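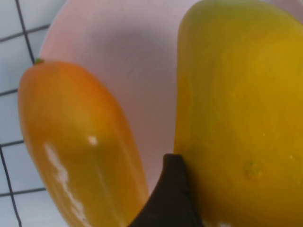

A gripper finger between two pieces of fruit on a pink plate, seen from the robot's wrist.

Soft fruit, soft rules: a handling code for kitchen robots is finally out

October 25, 2024
By Bronwyn Pryor

If you've ever watched a robot arm pick up a piece of ripe fruit, you know the little moment when everybody in the room leans in. Will it squeeze too hard? Will it drag the thing sideways off the plate? People who work with these machines have been trading tips on that moment for years, mostly by word of mouth, and now there's a proper written guide to it. I read the whole thing in one sitting and I'm delighted to report that it's good!

The Harnus Handling Code was put together by a group of small labs and kitchen equipment shops, with Ebony Gilchrist of Damier as lead editor. It runs to 11 sections and covers robots that handle fresh food on ordinary household surfaces, meaning plates, bowls, counters and cutting boards. Factory packing lines are left out on purpose. They have their own rules and their own, much more predictable, problems.

The section I kept going back to is the one on contact. Under the code, a gripper finger that goes in between two items has to be treated as touching both of them, even when only one is the target. That sounds small, but it changes a lot. Many teams set their force limit for the thing they want to pick up and forget about its neighbor. The code says to use the limit for the more delicate of the two, and to hold it until the finger is clear of both.

"We had long arguments about the neighbor rule," Gilchrist told me. "Somebody would say, well, the other mango isn't part of the task. And then we'd go look at the other mango."

There's plenty more on the same level of detail. Fingertips should be blunt, with no exposed screws or seams where juice can collect. Any surface that touches food gets wiped down between sessions and inspected under bright light, and the inspection goes in a log with initials. Fruit should be checked for scuffs, spots and soft patches before the run as well as after it. (Skip the first check and you'll never know which marks came from the gripper.) If an item gets dropped, it leaves the test and doesn't come back, however fine it looks.

I was also pleased to see a few pages on cameras. A wrist camera gives a wonderful close view, but big items can fill most of it, and then the robot has very little to tell it where the rim of the plate is. The code asks for a second view from the side or above whenever a person could reach into the work area. It also wants the operator to have a stop button within arm's reach, and that means the operator's real arm, measured while seated.

Valtonen, a maker of small tabletop arms, tried the draft for 2 months in its demo kitchen and logged 300 picks along the way. Its crew asked for one big change, and they got it. The early draft wanted a full written report for every failed grasp, which was eating up whole afternoons. The final version lets you group failures of the same type on a single page, as long as nothing was damaged and no one was near the arm. That's a sensible fix, and it came straight from the people doing the work.

Is anything missing? A bit. The cleaning section says very little about tiled counters, where grout is far harder to keep clean than the tile itself, and anyone with an older kitchen will want more than the short paragraph they get. Mixed plates are handled well when there are a couple of items, but a full fruit bowl is barely mentioned. Gilchrist says both are on the list for the next revision, with comments open until the end of December.

Following the code is voluntary. There's no sticker and no fee, and a shop can take up one section at a time. Surine, which trains new operators, is already building its beginner class on the contact and inspection pages, and has room for roughly 150 people in the first round. If I were just starting out, I'd want to be in it. Most of what's in the code can be put to use tomorrow morning with the arm you already have, a decent lamp and a notebook.

Comments

gripsandgravy
The neighbor rule is great. We bruised so many pears before we figured that one out by ourselves.

Tamsel
Does it cover suction cups or only fingers? I couldn't tell from the article.

Bronwyn Pryor
@Tamsel Both! Suction is in its own section near the back. It's shorter, but the bit on cleaning the cup lip is worth your time.

oldtilecounter
Please, please do something about grout. I'm going to send in a comment before the deadline.

Contact the newsroom | Copyright 2024, all rights reserved | Back to top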